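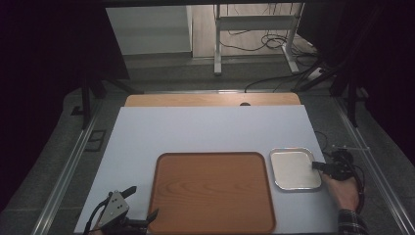

*Two trays, one with wood grain and one of silver metal.*

10/25/21

My aunt Honeylyn Fajardo served tea to every person who entered her house, also to the man who read the water meter. When I moved to Fevstead I wanted to continue this habit, and I discovered that it is more difficult than it looked when I was a child and only had to eat the biscuits.

The first difficulty is the water. In Fevstead it is very hard, and black tea gets a thin skin on top after several minutes. My neighbor Samira Awwad told me to boil only what I need and to empty the kettle each evening. I do it now and the skin is smaller, but it did not disappear. She also puts the mint in at the end, when the pot is already off the stove. I had always boiled mine together with the tea, and it became bitter.

The second difficulty is time. My aunt's guests stayed two hours. Mine look at the phone after twenty minutes, and I do not want to press anybody. So I stopped baking for visits. I buy sesame cookies at the shop on Sarmiento Street, a box of 100, and keep them in a tin with a piece of paper between the layers. If a guest stays longer, I cut an orange.

Then there is the question of sugar. In my family the hostess puts it in the glass and you drink what you receive. Kuo-hua Chu, who visited in July, takes no sugar at all, and he drank the whole glass very politely before he told me. I was ashamed for a week! Now the sugar stands in its own bowl and each person decides.

I still carry everything on a tray, even for one guest. My aunt said that cups carried by hand look like you want the person to leave. I am not sure this is true, but I hear her voice when I try to do it with my hands. She also put a folded cloth under the pot so it does not slide, and this advice I can recommend to everyone with stairs.

Next month Aileen Samonte comes with her three children, and I have only four glasses which are the same. I will ask Samira if I can borrow hers.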